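Small-parts organizer

A small-parts organizer, also called a drawer cabinet or parts bin, is a compact storage box divided into shallow compartments for screws, beads, fuses, fishing tackle and similar items. Most household types have an opaque outer frame and a set of clear drawers that slide out from the front. They are used in workshops, sewing rooms, schools and offices.

Construction

The frame is usually molded from polypropylene or high-impact polystyrene. Drawers are molded separately in a clear grade, which is stiffer and more brittle than the frame. Cracks most often start at the front corners, where a full drawer is pulled against its stop.

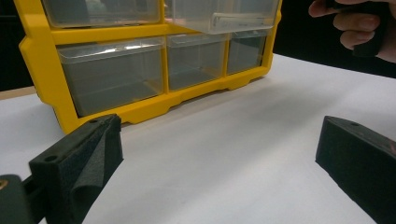

Drawer fit depends on the clearance between the drawer body and the dividers. Too little clearance causes binding when the frame warms or is loaded from above; too much allows the drawer to tip as it is drawn forward. A drawer that projects past its divider at a tilt, like the one at upper right on the yellow unit, should be lifted level before it is pushed home. Labels are commonly cut from white card. Frames with short molded feet stand clear of the bench, and the shallow arches between the feet let dust be wiped out.

Layout

Drawers may be equal in size or graded. In a grid layout, every row has the same number of drawers, and any drawer can usually be exchanged with another of the same width. Graded layouts place the larger drawers at the bottom to keep the center of gravity low.

The Watetti workshop guide sets a working limit of 200 grams per small drawer and 458 grams for a wide one. Mixed contents are discouraged. A drawer holding up to 100 identical screws can be searched by eye through the front, while the same volume of assorted hardware normally has to be emptied out.

Portable types 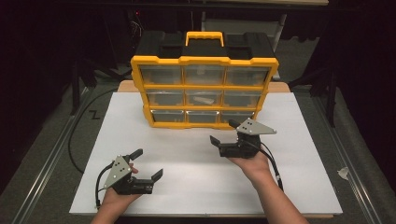
Espinoza, contributing editor, storage and hardware

Portable organizers add a carrying handle, generally at the center of the top so that the box hangs level. The type with a yellow frame and black top has nine clear drawers in three rows of three, with raised compartments in the lid section beside the handle. Small tabs on the frame serve as pulls. Because the drawers open at the front, the box must be kept upright in transit unless a locking bar is fitted. The Marnel pattern uses a hinged bar; the Poko pattern relies on a raised lip at the back of each drawer.

Care

Drawers are washed in lukewarm water with mild soap. Acetone and similar solvents cloud clear polystyrene and should not be used.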